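Why Is Ketchup So Slow?

By Murali Mathew

Have you ever tipped a ketchup bottle over your fries and waited... and waited... and then SPLAT, half your plate is red? There's some really cool science going on in there!

Water is what scientists call a simple liquid. Push it hard or push it gently, and it stays just as runny. Ketchup is much fussier. When it sits still, tiny bits of tomato bump up against each other and tangle together, so it acts almost like a solid. Give it a good shake and the bits slide past each other. Suddenly it flows!

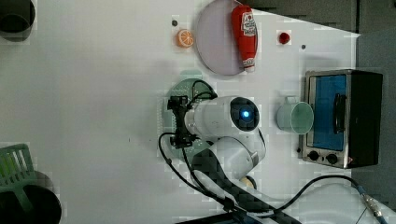 A ketchup bottle lying on a plate. Sauces like this one are thick until you get them moving.

The big word for this is "shear-thinning" - say it out loud, it's fun! Shear is a kind of sideways push, and thinning means getting runnier. Paint does it too. It spreads easily under a brush, then stays put on the wall without dripping all over your shoes.

Try it yourself! Put a spoonful of ketchup on a plate and tilt the plate slowly. Does it slide? Now stir the ketchup fast for 10 seconds and tilt again. Do the same with 2 other foods, like mayonnaise and honey. Honey is a sneaky one, so make a guess first - will stirring change it much or not? Write down what you see, and wash the plate when you're done!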